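Can a Robot Do Your Chores Yet?

By the Brornlow Kids' Science Page
Updated 9/29/23

Let's get the bad news over with. If you were planning to hand your chore list to a robot tonight, you are going to need a new plan. You could try a little brother, but they break down a lot too.

This seems unfair. Machines can already do plenty of hard things. A computer can beat you at chess. It can multiply 566 by 12 before you have found a pencil (it's 6,792). So why can't it put away a screwdriver?

Chess is tidy, for one thing. Every piece has its own square, and the bishop never rolls under the couch. Your house is a different sort of game. Socks come inside out. Cups turn up in the bathtub. A job like "clean off the workbench" sounds like one chore, but to a robot it is a whole pile of questions. What is this thing? Which end do I grab? Where does it live? Is it trash, or will somebody yell if I throw it out?
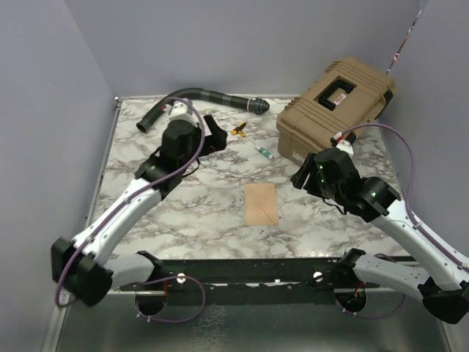 Two arms, one workbench. The hose, the small tool, the little tube and the big tan case are all different puzzles for a gripper.

Take the hose. A hose is bendy, and bendy things are sneaky. Pick up a wooden block and it stays the shape of a block. Pick up one end of a hose and the rest may swing, curl or knock something over. You handle this without thinking, mostly because you have spent years dropping stuff and watching what it does. A robot has to learn it too.

Now take a closed case with a folding handle. You would flip up the handle, undo whatever holds the lid shut, and hold the bottom still while you opened the top. That's a lot of steps, and some of them need two hands doing different jobs at the same time. Try opening a jar with one hand behind your back and you will see why some robots get two arms.

Flat things are the worst. Put a playing card on a smooth table and try to pick it up with only your thumb and one finger. No sliding it to the edge! You probably scratched at it with a fingernail. Robots don't come with fingernails unless somebody builds them some.
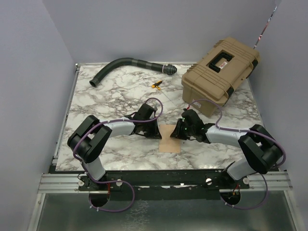 Then there is the matter of squeezing. Squeeze too softly and the thing falls. Squeeze too hard and you have invented a new kind of pancake. Your skin tells you how hard you are pressing, all day long and for free. Many robots have to make do with cameras and a few sensors, a bit like you trying to tie your shoes in thick mittens.

So how do they get better? Practice, the same as you and the piano. One way is for a person to steer the arms through a job, over and over, while a computer saves every move. Later the computer tries the job by itself. It might do well with a tool lying one way and then get completely lost when the tool is turned around. People who teach robots drink a lot of coffee.

In factories, robots do much better. They can weld car parts and stack boxes all night and never ask for a snack. But a factory can be set up so the next part always arrives in the same spot. Does anything in your bedroom always arrive in the same spot? We thought not.

At home, the robots that do real work tend to have one job each. A robot vacuum cleans floors. It will not make your bed, and it may eat a shoelace.

Try it yourself: The Botska Challenge

You need 2 pairs of kitchen tongs, a friend, a shoelace, a sponge, a pencil and a shoebox with a lid.

1. Put everything on a table, with the lid on the box.
2. Each of you holds one pair of tongs. You are the left arm and your friend is the right arm. Hands may touch nothing but tongs.
3. Open the box, put all the other things inside, and close it again.
4. Now do it with no talking.

If you finish in under 4 minutes, well done. If the shoelace won, you have some idea how a robot's day goes.

Will robots ever do all of our chores? Maybe some of them, one at a time, and slowly at first. Until then, the sponge is next to the sink.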